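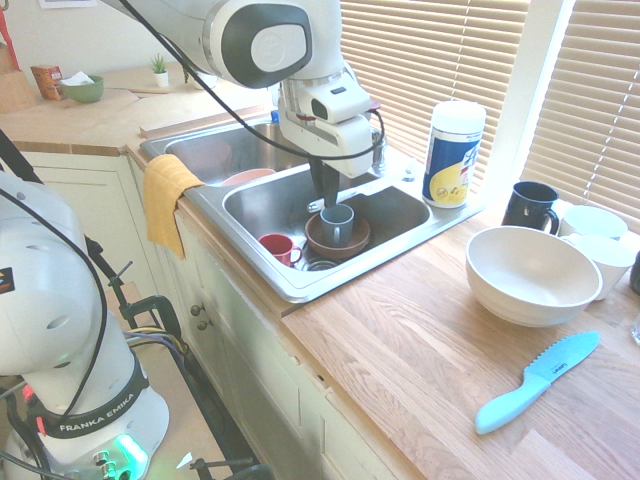 Is it better to wash up in one basin of a double sink and rinse in the other, or to fill only one and leave the second free?
Wash in one and rinse in the other if you have a lot of glasses and mugs. For a small load after breakfast, one basin is enough, and the second is good for things that must soak.

Kitchen and Household > Washing up by hand
Thread: Double sink, oak worktop, white handled knives. How do you organise it?

sawsan_s
Hello all. I moved in July to a flat with no dishwasher and a double steel sink, and I wish to make a good system from the start. The worktop is light oak and it goes right up to the sink, so I am a little afraid of the water. At present I put mugs and bowls in the front basin, and a bowl that needs more time goes in the back one. The clean things stand on the oak to the right, under the window. My dish towel hangs over the left edge.

My questions are these. Should I buy a rack, or is it fine to let mugs dry on the wood? And what do you do with knives with white handles? I have inherited a set from my aunt and I do not want to spoil them.

Sawsan Semaan

pewterjug
Buy a rack. Oak and standing mugs are not friends, you will have rings before Christmas. I have the Flotevau one, the narrow model, it sits over the second basin and drips into it. It cost me less than a takeaway for two.

Marrowfat
I disagree with pewterjug about the rack over the basin. Then you have a double sink that works as a single sink, so what was the point? Put a folded towel on the oak, turn the mugs upside down on it, dry them by hand after ten minutes and put them away. My mother did it so for thirty years on a beech top.

pewterjug
Your mother dried them after ten minutes. Most people go and watch television.

Marrowfat
This I cannot argue with.

kettle_lid
For the oak: oil it. I do mine with Orbán hard oil, two thin coats, and one more when the water stops making beads. The most important place is the strip directly at the sink, and the end grain if you have a cutout. If it already turned grey there, sand it lightly first. Do not leave a wet cloth lying on it overnight.

sawsan_s
Thank you, it is not grey yet. How long must the oil dry before I can put things there again?

kettle_lid
Read the tin, they are different. I leave mine from the evening to the next evening and we eat sandwiches.

Tansy_B
About the knives. What kind of handle is it? If it is bone or old celluloid, never leave it in hot water, it goes yellow and it can crack, and the glue inside becomes soft. If it is modern plastic you can be less careful. 

sawsan_s
I am not sure what the material is. My aunt called them "the good ones" and she washed them herself, we were not allowed to touch.
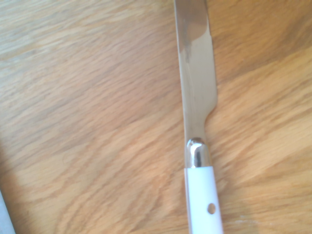 One of the white handled table knives, with the metal collar.

Tansy_B
Thank you. I see a small rivet in the handle, and to me it looks like plastic or resin, but from a photo I would not swear to it. Wash it separately anyway, warm water, not hot, and don't let it lie in the basin. Dry it well where the blade meets the collar, water likes to stay there. For the smudges on the blade a soft cloth and a drop of vinegar is enough, then rinse.

pewterjug
Vinegar on the knives, really? I would use only washing-up liquid. Vinegar can leave its own marks if you forget to rinse.

Tansy_B
I wrote then rinse.

pewterjug
So you did, sorry.

Marrowfat
One more thing on knives, and it is about fingers. Please never put them at the bottom of the basin under mugs and foam. I keep them on the side, on the worktop, and they go in last, one by one, held by the handle. I had a cut from a bread knife in a full bowl and it took six weeks until I could close my hand properly.

hob_and_hearth
My order, if it helps: glasses, mugs, bowls, plates, cutlery, pans. Change the water before the pans. I use a plastic bowl inside the basin, the Civura one, so that nothing knocks against the steel. I chipped two good mugs before I bought it.

kettle_lid
I tried such a bowl and it only made the basin smaller. A rubber mat does the same job — and you can still use the plug.

hob_and_hearth
The mat gets slimy underneath. You must lift it every day and scrub it.

kettle_lid
Yes, every day. I do lift it.

sawsan_s
I thank you all. For now I decide like this: oil on the oak this weekend, a folded towel for the mugs, and no rack until I see if I am disciplined. The knives I will wash on their own. I still have one question, does anybody know if the Jiseo towels are good for glasses? Mine leaves small hairs on everything.

Marrowfat
Linen. Any make. Wash it a few times first, without softener.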